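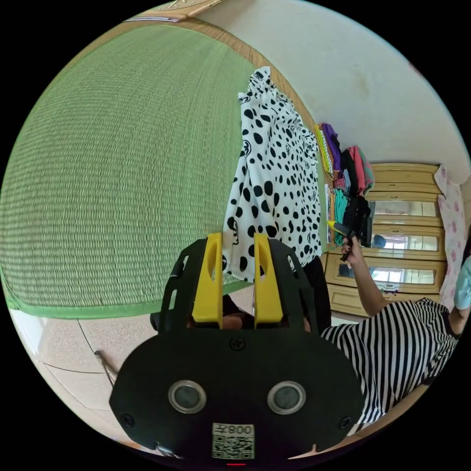 White garment with black spots, green mat to the left.

Mulamier – laundry folding set, home rooms part

README, still a bit rough. Last proper edit in July, small fixes after that.

What it is

Short clips and stills of clothes being handled at home. Spreading, folding, turning, stacking, hanging up. Mostly tops and light dresses, some towels, a few bedsheets nobody wanted to do twice. Over 1,000 clips in the full set, 190 in this part.

This part is the low surfaces. Mats and beds, people sitting or kneeling next to the clothes. For tables and ironing boards get the Bumer part, same layout, separate download.

Why low surfaces get their own part: folding on a mat is a different job. You reach forward over your own knees, fabric slides off the near edge, sleeves end up under the body of the garment and you don't notice till the second fold. Woven straw is also kind of grippy. Thin cotton catches on the ridges when you drag it, so people learn to lift. On a bedspread they mostly drag.

Garments

Garment type is in the field "item". Values: top, dress, pants, towel, sheet, other. If the labeler couldn't tell from the clip, it's "other". Don't read too much into "other", a crumpled top and a crumpled dress look the same for a long time.

Print is in "pattern": plain, stripe, dot, check, mixed. We went back and forth on small logos and motifs in between dots. Decided they stay "dot", with a line in "notes" if somebody felt like writing one. So a search for logos in notes will miss plenty. Sorry.

Spot sizes vary a lot on some of the prints, and that matters if you use the print to find edges. On white fabric with black dots the hem is hard to follow once it's bunched up – the dots run right over the folds and every crease looks like a seam. Labelers marked those "edge_hard = 1". Plain pants and towels nearly always 0.
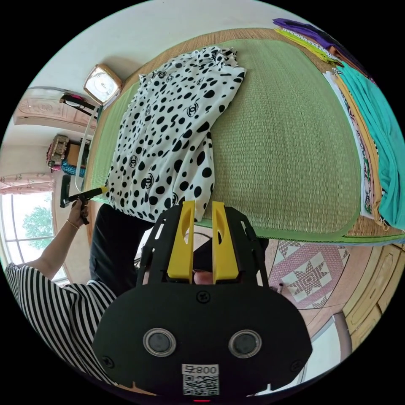 Steps

Every clip gets one main step:

spread – garment is being opened out on the surface
smooth – hands or tool moving over it, shape stays about the same
fold – one part goes over another
turn – whole thing flipped or rotated
stack – goes onto a pile
hang – on a hook, rail or hanger
idle – fabric is there, nothing done to it

Spread and smooth are the two that get mixed up. Rule we used: if the outline gets bigger it's spread. Second labeler checked all of these and they still disagree in places. Disagreements are kept in "step_alt", not thrown out.

Stacks of folded fabric near the working spot are background unless something is added to them. Please don't count them as items, the item count in the index only covers what's being worked on.

Things to know before you use it

Garments hang over the edge a lot. That's normal for a mat job and we left it. If you need the whole outline in view, filter on "overhang = 0", but you'll lose most of the dresses.

Orientation is all over the place. Some files have the floor running up one side. We did not rotate anything. If your code assumes down is down, check first.

"Left" and "right" in the notes always mean left and right in the file as saved. The early Witkowska notes used the wearer's left sleeve, those were redone, but if you find one that seems flipped it's probaly a leftover. Tell us the row number.

Surface labels are a bit soft too. "mat" and "bed" were picked by whoever labeled the clip, and a mat that's being slept on could honestly go either way. Two rooms have both labels for what may well be the same surface.
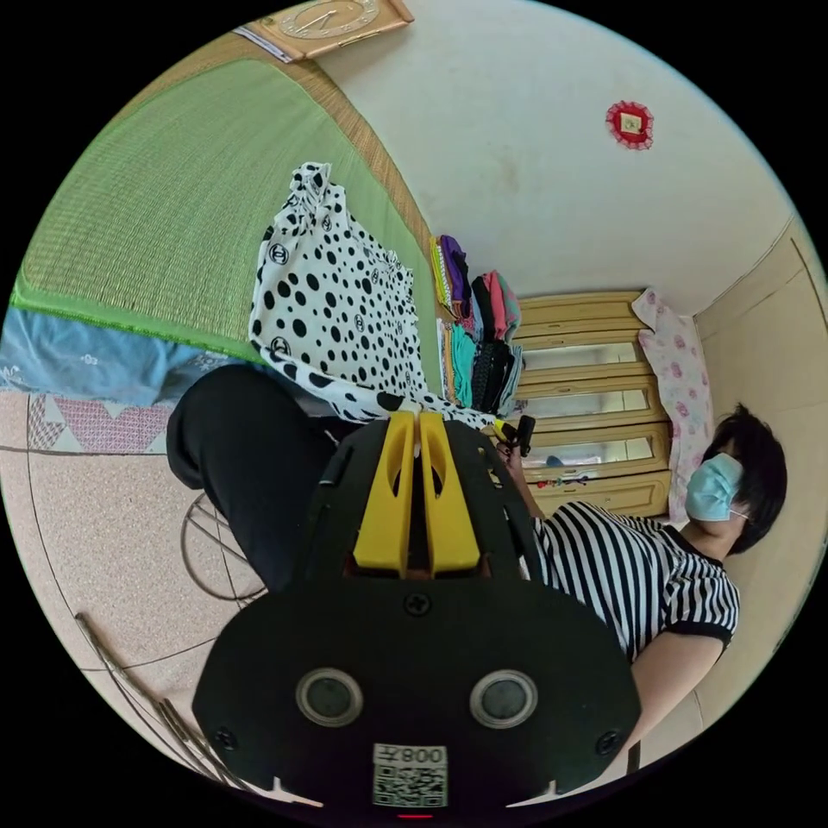

If that's a problem for you, merge the two into "low" and be done with it. There's a column for that already, "surface_low", filled in for all 190.

Files

index.csv – one row per clip, all fields above
notes.csv – free text, joined on clip id
stills – folder, one per clip, taken from somewhere in the middle
split.txt – 6 groups, by room so the same room never lands in two groups

The clips themselves are in the Starico archive, same ids. Unpack next to index.csv or the paths won't resolve.

Please use the groups as they are. Same garments come back again and again in a room, a random split will put the same dotted fabric on both sides and your numbers will look great for no reason.

Faces and privacy

People show up next to the clothes, sometimes just an arm or a knee. Do not try to work out who anyone is. No names in any of the files, if you spot one in the notes report it and we'll take it out.

To do

finish "edge_hard" for the bedsheets
second check on turn vs fold
fix the typo in the stripe label (shows up as "strpie" in a handful of rows)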